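The Slow Chemistry of a Tabletop Finish

An oil finish on a dining table does not dry. It cures, and the difference explains most of the complaints that reach Geeta Rastogi's repair bench at Negi, a furniture workshop that has handled 432 tables in its finish records.

Drying means a solvent leaves. Curing means the oil takes up oxygen and its molecules link into a solid network. Linseed and tung oil both do this, at different rates, and both keep doing it long after the surface feels firm. Rastogi lists 93 of the tables in her records as put into use too early. The usual symptom is a pale ring under a mug.
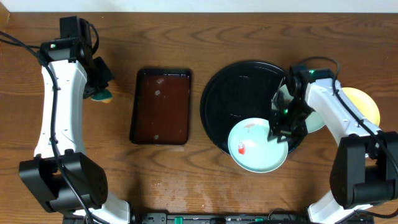
Cure rate depends on temperature, air movement and film thickness. A thick coat skins over and seals soft oil beneath it. Thin coats, wiped nearly dry after 20 minutes, give oxygen a short path to the bottom of the film. Metal salts sold as driers speed up the reaction but do not change this limit.

Pushpa Nautiyal tests coatings at Stondberg. Her standard panel is flat-sawn softwood, a difficult material. The pale earlywood absorbs oil quickly, while the dense latewood bands take up very little. After one coat the two zones differ in sheen, and a gloss meter moved across the grain gives readings that never settle. Three coats bring them closer. Sanding to 200 grit before the first coat helps more than sanding finer, which closes the surface and reduces uptake.
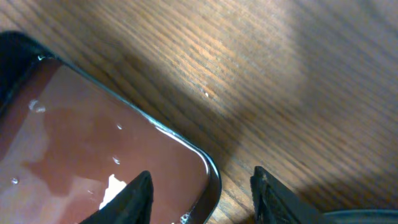 Hardwax oils behave differently. The wax fraction rises as the oil cures and sheds water early, sometimes within a day. It also softens under a hot dish. Nautiyal's panels are loaded with a heated brass block, and in the last series 161 panels were scored for marking. Those left for four weeks marked less than those left for one, with every product tested.

Maintenance follows from the same chemistry. Alkaline cleaners attack the ester bonds in cured oil, so a neutral soap is the safer choice. Worn areas can be abraded lightly and recoated without stripping the whole top. Polyurethane does not allow this, as a new coat bonds poorly to an old one unless the full surface is scuffed.

Rastogi now sends each table home with a card giving the date of the last coat and the date on which it can take a wet glass.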